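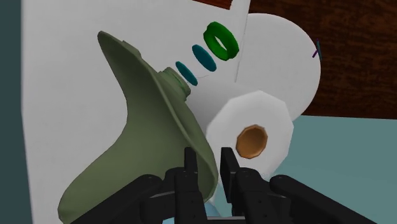 Vullent opened its demo floor in Lirkden for one afternoon in August, mainly to show Pellovance, its simulation kit for arm and gripper work. I went because our shop is choosing between buying practice time on real hardware and paying for software seats.

Pellovance ships with a set of household scenes. You load one, pick a gripper, and the arm works among ordinary things like paper rolls and a green funnel. The objects are simple. A roll shows flat facets on its end, and the cardboard core is a polygon. Staff said that is on purpose, to keep the contact math fast on an office computer. I ran 9 grasps myself on a demo station, and the controls took me a few minutes to learn.

A seat costs $2,320 a year, with 85 scenes included. Extra scene packs are sold through Inskip, the reseller, and the price list for those was not ready. Support is by email only on the basic plan. The next plan up is $3,000 and adds phone support and a shared log of runs.

You can switch between camera views while the arm is working. The gripper view is the one I used most. Another sits behind the arm and shows the joints well, but the arm itself takes up a lot of the screen, and I would want to move that camera before doing any real work with it. The menu for that is two levels down - not hard to find, just slow.

Setup is a download and a license key. The manual is short and covers the gripper settings better than the cameras. I asked about importing our own parts and was told it works with common mesh files, but I did not get to try it.

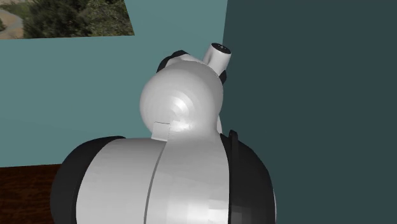 Inskip wrote in after I posted the first part of these notes to say that the scene packs will be priced per seat, and that a trial key can be extended once on request. I have asked for one and plan to load our own bin parts first.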